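Transfer credits showing as "elective only" – can I get them changed before registration?

mudroom_kate

Okay, I've read the handbook and I still don't get it, so I'm hoping somebody here has been through this. I did two years at Horercombe Community College and moved over to Skonside State this fall. My evaluation finally posted and almost everything came in fine, except statistics and my second writing class. Both of those came in as general elective credit. So I keep the hours, but they don't count toward anything I need!
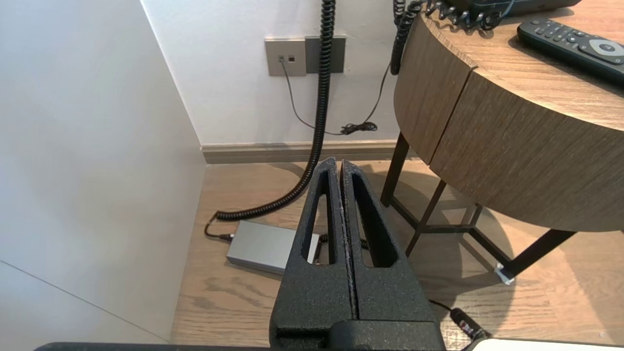 Skonside, October

My degree audit now says I have to take statistics again, at about $700 for the class, plus a book. I got an A- in it. The course description at Horercombe reads almost word for word like the one at Skonside (I put them next to each other last night and got pretty mad). The only difference I can find is that theirs is numbered at the 200 level and mine was a 100-something.

I emailed the transfer office and got back a form letter that said evaluations are final "unless new documentation is presented." What documentation? From who? Spring registration opens at 7 a.m. in a couple of weeks and the class I want next has stats as a prereq, so if this drags on I lose the whole sequence. Do I go to my adviser, the math department, or keep bugging the transfer people? And does anybody know if it's worth fighting over the writing class too, or should I just pick one?

gradcheck_survivor

Go to the department, not the transfer office. I was in the same spot with a chemistry class and spent way too long emailing the wrong people. At Skonside the transfer office only types in what the departments already decided, and if a course has never been reviewed it goes in as elective by default. It doesn't mean anybody looked at yours and said no.

What you want is the full syllabus from the term you took it. The catalog description is too short, they won't move on that. It needs the textbook, the weekly topics and how the grade was figured. If you didn't save yours, write to the division office at Horercombe. Mine came back the next day – they keep old ones on file and I think they get asked for them constantly.
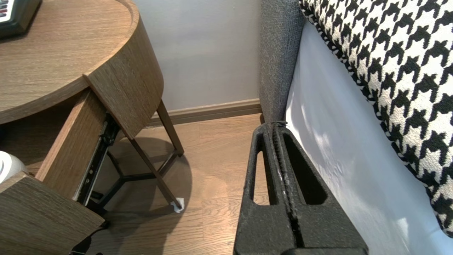 Last edited at 4:15 p.m. by gradcheck_survivor

Adding a bit more now that I've dug out my old emails. The form is called a course equivalency petition, and you fill out one per class. Mine took 6 business days once the department had it, but I turned it in over the summer when it was quiet, so I'd expect longer right now. Ask the math office if they'll give you a prereq override while it's pending. They did that for my roommate. It only lets you sit in the next class, it doesn't fix the audit, so don't let the petition slide once you have the override.

On the level thing, I wouldn't panic. My chem class was a lower number too and it went through. What can happen is they call it equivalent but you still don't get upper-level hours for it, so check how many of those your major wants.

And yes, file for the writing class too! Same form, different department. Writing was pickier with a friend of mine and wanted to see a graded paper, so see if you've still got one on your laptop.

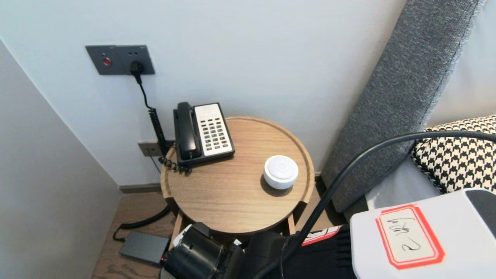

If you end up stuck, there's an appeal to the dean's office after that, but I never had to use it so I can't tell you how long it takes.

rasungate_transfer

I came from Rasungate and they just gave me all my credits, so idk. Maybe call? I always got further on the phone than by email.

Also if you live in Sumampouw Hall the peer advisers are in the lounge most evenings and one of them helped me with my audit. She didn't know much about petitions but she knew which office to walk into.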